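Guest Rating Display and Booking Choice at Small Hotels
Student project report, Hospitality Information Systems

1. Purpose

The project tested whether the position of a guest rating on a hotel listing changes how long a reader spends on the room terms. Listings were written for two properties, Hotel Hurnier and Pension Flultov, and shown through the Gradico booking template.

2. Method

There were 44 participants, all students who had booked a hotel room online before. Each read one version of each listing. In version A the rating stood next to the hotel name. In version B it stood below the cancellation terms. Room price, meal plan and distance to the beach were the same in both. Reading time was logged per section, and a short recall test followed.
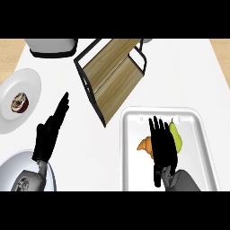
Sessions with a page reload were dropped, as the timer restarted at zero. The recall test covered the check-in time, the city tax and the last date for free cancellation.

3. Results

Median time on the room terms was 20 seconds for version A and 23 seconds for version B. The cancellation date was recalled correctly by 61 percent of version B readers. Recall of the city tax was poor in both versions.

4. Limits

The listings were in English only. Participants did not pay for a room, so reading time may differ from that of real guests. Phone screens were not tested.

Comments

stepanek_k: Was the meal plan above or below the terms in version B?

lobbydesk: We moved our rating down in October and got more calls about parking. No idea if the two are related.

mt_rooms: Would like to see the phone version.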